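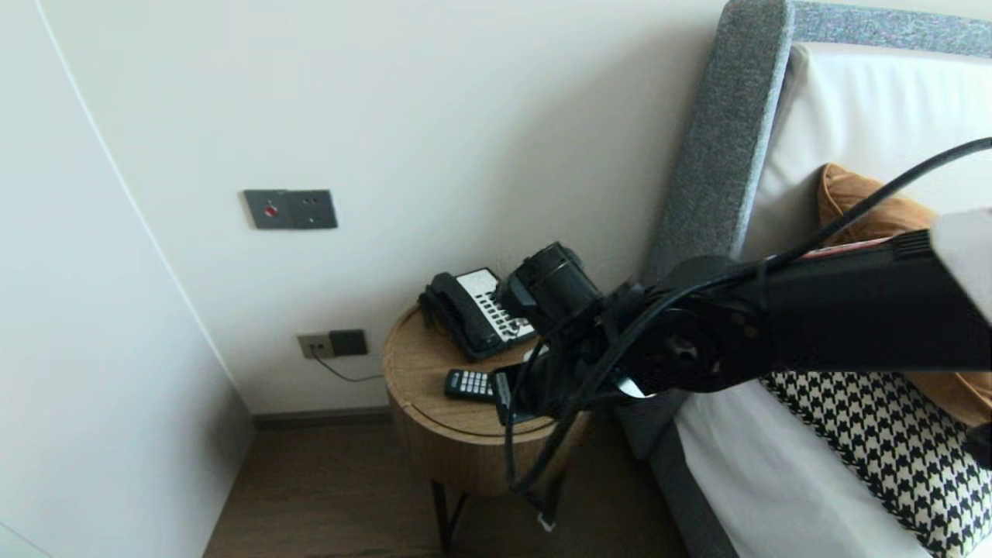
3.2 客房固定电话的使用频次与保留意愿

既有研究多将客房固定电话视为沉没成本，较少讨论其在住客行为中的实际位置。本节以Imeo酒店管理系统导出的通话记录为基础，结合住客问卷，考察中等规模酒店客房内固定电话的使用结构。样本酒店共有客房61间，观察期为11月全月。通话记录按去向分为前台、客房服务、其他客房及外线四类，时长不足4秒者视为误拨，予以剔除。同一客房在两分钟内对同一分机的重复呼叫合并为一次。

结果显示，去向为前台的呼叫占绝对多数，外线呼叫仅见于个别客房。约50名受访住客中，有14人表示入住期间至少使用过一次固定电话，其中多数发生在入住当晚。这一分布与Dewulf对短住客群的访谈结论基本一致，即固定电话的功能已由对外通信收缩为店内求助。

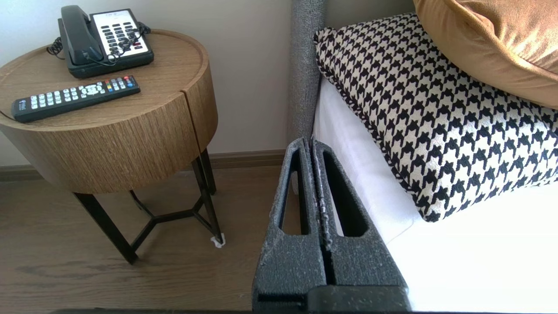

电话的摆放位置对使用意愿的影响，在以往的问卷设计中常被并入“设施便利性”一项，难以单独估计。本研究将摆放位置分为书桌、床头和壁挂三类，并记录承载家具的形式与台面余量。图3所示为圆形边桌配有绳座机的布置，听筒置于机身左侧，桌面边缘略微高起，桌体下接三条细长的黑色金属腿。此类圆桌台面有限，座机与水杯、手机等随身物品之间存在占位竞争，编码时台面余量一项记为“低”。书桌类样本的台面余量普遍较高，但住客卧床时不易触及，两项变量呈负相关，回归时分别进入模型。

图3 圆形边桌与有绳座机的布置

可达性的测量以住客仰卧时肩部位置为起点，以听筒中点为终点，取水平距离。测量由两名编码员独立完成，分歧由第三人裁定。Major曾指出，水平距离会低估床头软包及床垫厚度造成的遮挡，本研究因此增设一项二分变量，记录听筒是否高于床垫上沿。
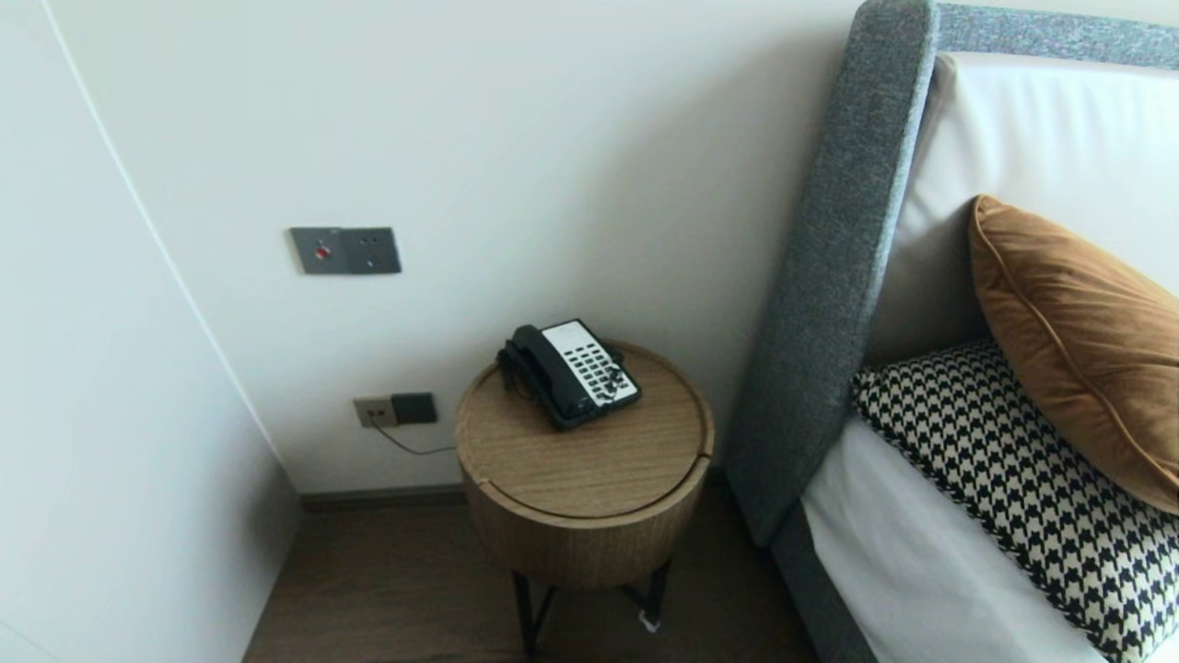 按键辨识度是另一项可能影响使用的因素。Kereama量表将其拆分为字符尺寸、明暗对比与功能键分组三个维度，由受访者在正常照明和夜灯照明下各评一次。白色面板配深色小按键的机型在明暗对比维度上较易区分面板与键体，但功能键与数字键同处一块面板、排列密集时，分组维度仍需单独评定，不宜由对比得分推断。夜灯条件下的评分采用同一版问卷，仅调整题目顺序，以减弱记忆效应。

需要说明的是，通话记录只能反映接通后的行为，无法识别住客拿起听筒后放弃拨号的情形。样本酒店在观察期内同时启用Lester移动端服务入口，部分求助需求可能已转移至该渠道，两者之间的替代关系将在3.3节中讨论。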